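Garero Questions Vendor Claims on Password-Free Login, Asks for Proof Before Renewals

JALTIMTON – Garero, the cooperative that buys software for small clinics and town libraries, said in September that it will not recommend any password-free login product to its members until the sellers show how lost devices are handled.

The statement follows a review of sales material sent to Garero by 14 vendors. Every one of them promised an end to stolen passwords. Very few explained what a front desk clerk is supposed to do at 8 a.m. when her phone is at home on the kitchen counter. In most cases the answer, buried in the setup guide, was a reset link sent by email and protected by a password.

Garero does not dispute that login keys stored on a device are harder to steal than a password on a sticky note. It does dispute the word "unphishable," which appeared in much of the material and was not backed up by any test the cooperative was allowed to read. A system is only as strong as the way back into it, and a help desk that can be talked into a reset over the phone is a very old problem with a new logo on the box.
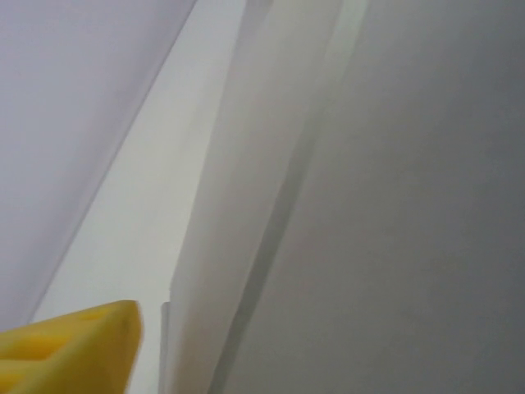

Desmet, whose Clusomlow login service is used by several Garero members, replied in writing that the cooperative was holding new products to a standard the old ones never met, and that recovery by email was offered "as a courtesy to customers who ask for it" and could be switched off by an administrator.

Garero has looked at that switch. It is off the main settings page, and turning it on again takes one click and leaves no entry in the log. Members were not told it existed.

The cooperative surveyed its members over the summer and received 136 replies. Of the offices already using a password-free product, 30 said they had kept shared passwords going on the side – usually for the printer, the scheduling system or a temp. Garero takes no comfort from that number and suspects the true one is higher.

Vendors that want a recommendation will be asked to describe their recovery process in plain language, name the outside firm that tested it, and put the price of replacement keys in the contract. Offices with fewer than 50 staff should not sign a multiyear deal in the meantime.

Press contact: Garero Media Desk, Jaltimton | Copyright Garero. All rights reserved. | Back to top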